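Facilities & Workplace Ops board > Automation
Thread: Humanoid on office cleanup, what happens to the evening crew's hours

badwood_ops
We run two floors of open office for a company called Jestia at the Stondville site. Since June one humanoid has been doing bottle and paper pickup in the break areas between 9 and 4. The evening cleaning contract comes up for renewal and my manager wants the hours cut to match. I don't think the numbers support that yet.

Current split: the robot takes loose items from tables and floor and drops them in the nearest basket. The crew still empties baskets, changes liners, wipes tables, vacuums, does the restrooms. The job that moved over was the smallest one on their sheet.

Hand sleeves go on the weekly check, same as the finger pads and the joint cables.
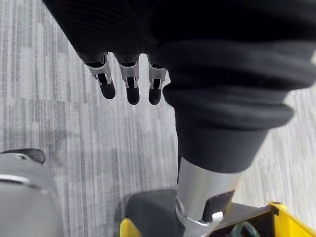 Who does the weekly check at a site with no robot technician on staff?

The day porter does it, after a half-day course from the integrator, and signs a sheet that goes to the facilities lead.

So that is a new task for a person who was hired to do something else. At present it carries no pay grade change. I'd like to hear how other sites handled it.

carpet_tile_9
We had the same argument. The cut was made first and measured later. Within a month the crew was skipping vacuuming under tables to finish on time. Pickup was never what took the time. Liners and restrooms were.

Ask for the crew's own time sheet before you talk to your manager again. Ours had pickup at 13 minutes a floor.

lowbid
Disagree with both of you. If a machine takes any task off the sheet, the contract price should go down by that task. Thirteen minutes a floor, every night, is real money across a year. Keeping the hours the same means paying twice.

badwood_ops
Only if the minutes come out clean. Two changes on our side went the other way:

1. Liners fill sooner. People used to leave half the bottles on the tables, and the crew bagged those directly. They go through the baskets now, so the baskets need changing more often.
2. Chairs get left pushed out, and the robot stops and waits when its path is blocked. The porter gets paged and walks over.

I logged around 900 pickups in the first full month. The pages to the porter are not in that figure — the system keeps them in a separate report that I had to request.

lowbid
Then bill the pages back to the integrator.

badwood_ops
Our agreement doesn't allow it. "Path obstruction" is a site condition.

Placement of the baskets made the biggest difference. We use small round ones on the floor with a blue liner folded over the rim, standing clear enough of the table that an arm can come straight down over the opening. Bottles go in whole, cap on.
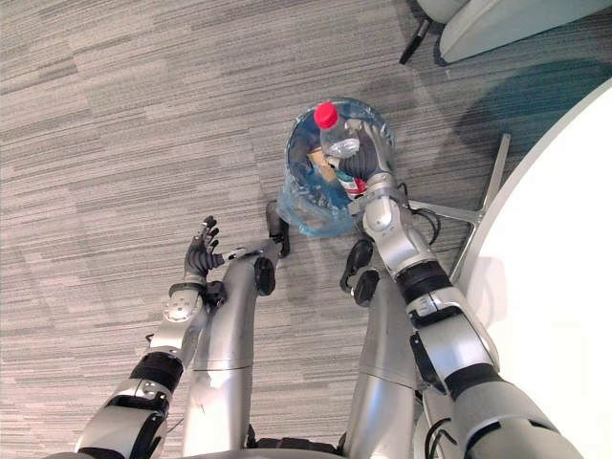 The crew objected to the new positions at first. They had baskets against the wall so the vacuum could pass in one run. We ended up with floor positions for the day and wall positions at night, and moving them is now on the evening sheet as well. That's another line the machine added.

changeorder
Union site here, different experience. We put the robot work in the job description before it was switched on. The porter position became "porter, automated equipment" with a higher rate, and evening hours were frozen for a year. It cost more up front. We have had no grievances and no one has left.

carpet_tile_9
Who paid for the higher rate?

changeorder
The tenant, through the service charge. They wanted the robot, so it went on their side.

lowbid
That works with one tenant. Try it with several.

changeorder
Agreed, it would be harder. I'd still put the rate in writing first.

badwood_ops
Useful, thanks. I have the crew time sheet now and pickup comes to less than I expected. I'm going to propose keeping the hours through renewal, adding the basket moves and the check as named tasks, and reviewing once we have 1,000 pickups logged together with the porter pages. If anyone has wording for the porter description, please post it or send a message.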